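Fio sobre um assunto que quase não aparece por aqui: cuidar de uma garra de mão. Passei novembro inteiro às voltas com a manutenção das nossas e estou adorando, então vai ser longo 🧵

1/ Contexto rápido: no projeto Koltum a gente grava tarefas domésticas com garras seguradas na mão, uma em cada lado. O braço que depois vai repetir tudo fica em Estmont. Se a garra daqui está desregulada, o braço de lá aprende torto.

2/ Primeira coisa do dia, antes de ligar qualquer gravação: olhar pela câmera da própria garra. Dá para pegar muita coisa só nessa imagem - foco, marcador sujo, dedo fora do lugar. Eu faço isso com café na mão, às 8h, e é a minha meia hora preferida. 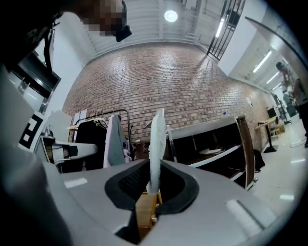
Vista da câmera da garra, com a outra à esquerda e o marcador aparecendo.

3/ O marcador preto e branco é o que diz ao software onde a garra está. Parece robusto, mas um canto levantado ou uma marca de dedo bem em cima de uma barra já bagunça a pose. Pano de microfibra seco, sem álcool. Aprendi isso depois de apagar meio quadrado com álcool, uma beleza.

4/ Quando o adesivo vai embora, troco o cubo inteiro! Colar por cima deixa uma borda, a borda faz sombra, e lá se vai a tarde caçando um erro de milímetros. Tenho um saquinho com cubos prontos, já etiquetados pelo lado em que entram.

5/ Dedos agora. Os nossos saem da impressora da Sandberg e a gente anota os ciclos de cada par. Com 2.000 ciclos eu tiro, limpo o encaixe e confiro a folga com um calibre de lâminas. O par 29 foi o campeão até agora, passou por três revisões sem reclamar.

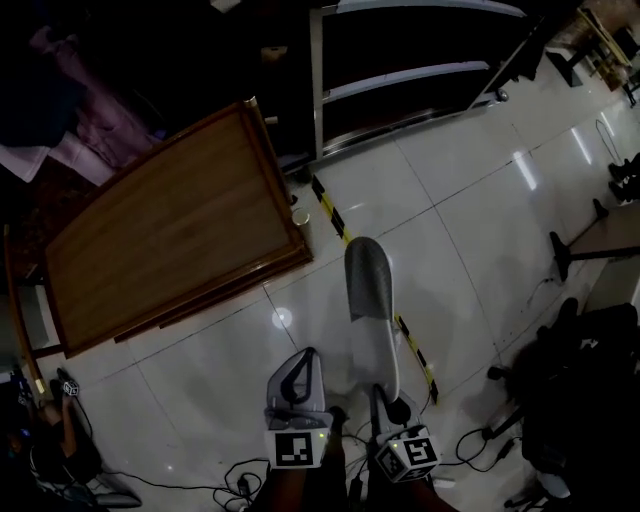 A almofada da face interna gasta antes do resto. Quando começa a ficar lisa, objeto de plástico escorrega e o tecido ainda vai bem, então é fácil não perceber. Meu teste: fechar a garra numa caneta e puxar devagar. Se a caneta sai, almofada nova.

6/ Cabos! Se tivesse que escolher um único vilão, era esse. Puxão no conector é responsável por quase toda falha intermitente que eu já persegui. Hoje deixo uma volta folgada e prendo com velcro no cabo da garra - nunca abraçadeira de nylon, que morde a capa.

7/ A luz verde acesa me anima, mas não me convence. Sempre gravo um trecho curto de teste e abro o arquivo. Na gravação 523 estava tudo verde e o relógio de uma garra tinha ficado para trás. Desde então, sincronizo, bato um dedo no outro e procuro o toque nos dois vídeos.

8/ Sobre a calibração, que é o que mais me perguntam. Juntei as notas num textinho chamado Stosero e colo aqui o começo:
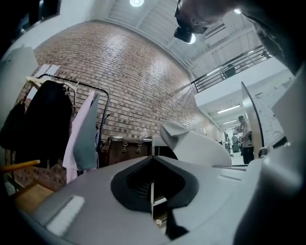

Stosero, notas de bancada · 2 min de leitura

Calibre com a garra já montada, nunca com os dedos fora. Abra e feche até o fim do curso, sem forçar, e salve os dois extremos. Repita a medida. Se a diferença aparecer de novo, desmonte e procure sujeira na guia antes de mexer em qualquer parâmetro.

9/ Sujeira na guia é quase sempre fiapo. Quem trabalha com toalha e roupa sabe! Pincel macio, de dentro para fora, e nada de ar comprimido perto da lente. Numa semana de muito tecido limpo até 2 vezes por dia.

10/ Próximo passo: testar uma almofada mais macia no lado direito e comparar o desgaste com a atual. Se alguém já tentou silicone nesse tipo de dedo, me conta qual dureza usou, quero muito saber antes de encomendar o material.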